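Can Two Robot Arms Put Away a Mug?

Be a doubter and find out
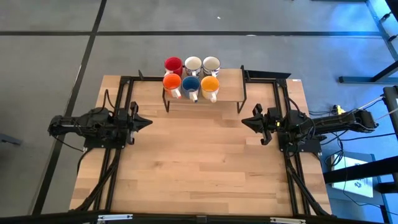 Two arms, one little shelf and a lot of mugs at the Rellcombe shared workshop.

You have probably seen a video of a robot making breakfast. It cracks the egg, flips the egg and hands over the plate. It looks easy. When I see one of those videos I always want to ask the same thing: how many eggs ended up on the floor first?

So let's look at a smaller job. At Rellcombe, people share tools and build things together, and one of the builds is a table with two robot arms. The job is to pick up a mug and put it somewhere else. You could do that when you were three. Is it hard for a robot?

Yes, it is. Let's see why.

What is holding the arms?

Look around the table and you will find black metal rails. The arms are mounted on them. If an arm could slide even a little, every move after that would be wrong by a little, and a little is plenty when you are reaching for a handle.

Noelia Benítez built the first version at home, with the arms clamped to her kitchen table. "It wobbled when the dishwasher was on," she told me.

What are the pointy bits?

Those are grippers. A gripper is a robot's hand, except that "hand" is much too kind a word. Each one has two fingers. Try it yourself: tuck in all your fingers except your pointer and your thumb, put on a thick winter glove, and pick up an empty plastic cup by the handle. Now turn the cup around without putting it down.

Did you drop it? Your skin tells you when a cup starts to slip. Most simple grippers have no skin and can't feel a thing.

Does the robot know what a mug is?

I don't think so, and I would be careful with anyone who says it does. Many robots like this learn by copying. A person guides the arms through the job, the computer stores every move, and then the person does it again. And again. For one mug job, the Rellcombe group recorded 600 tries.

After all that practice the robot can copy the job pretty well. But change the mug, or turn the handle to face the back, and it may close its fingers on air. Would you call that knowing?

Chaiwat Sangkhawat, who writes the software, thinks I am too grumpy. He says babies learn by trying things over and over too. Fair enough - but a baby who has learned one cup is soon grabbing every cup in the house.

So is it any use?

Maybe. Lifting one mug teaches the builders things they will need for harder jobs. I just wouldn't throw out your dish towel yet.

Questions to ask about any robot video

Is the video sped up? Look for a clock, or a person walking by too fast.
Was there a cut in the middle?
Is somebody steering the robot from off to the side?
How many times did they try it, and how many times did it work?

If the video won't tell you the last one, write to the people who made it and ask. Noelia says she likes getting letters like that, even the rude ones.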